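Oiling a light wood table – worth it or leave it alone?

tirkel_52
Posted 7:14 pm
I got a pale wood table at the Imodby outlet in December and I can't decide about the finish. My sister-in-law swears by oil twice a year, my dad says never touch it. Help!

PlankWalker
Oil it. I did mine with Emov hard wax and I love it – took me 2 evenings.

gritty100
Disagree with PlankWalker. If there's a factory finish on it, oil just sits on top and goes sticky. Got any pics of the grain?

tirkel_52
Sure, tabletop from a few spots:
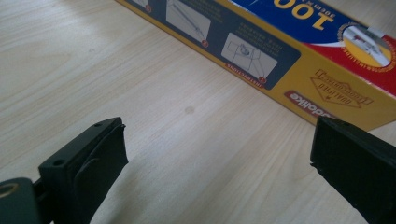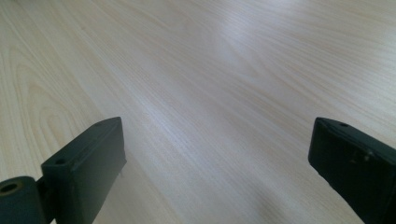
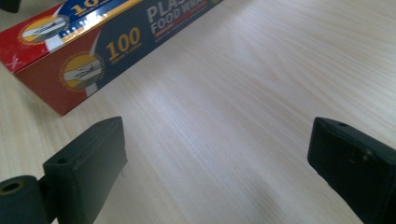
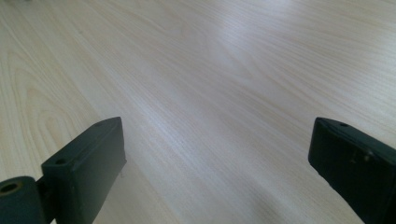

mossy_porch
How do you find out if a table already has a sealed finish?
Put a drop of water on the underside of the edge and wait ten minutes. If it beads up, it's sealed, and if it soaks in and goes dark, it'll take oil.

PlankWalker
Eh, the water test fooled me once. I'd still try a little oil someplace hidden.

gritty100
And then spend a weekend scrubbing it off, ask me how I know. Mild soap and a soft cloth, done.

tirkel_52
OK, trying the water drop tonight before I buy anything!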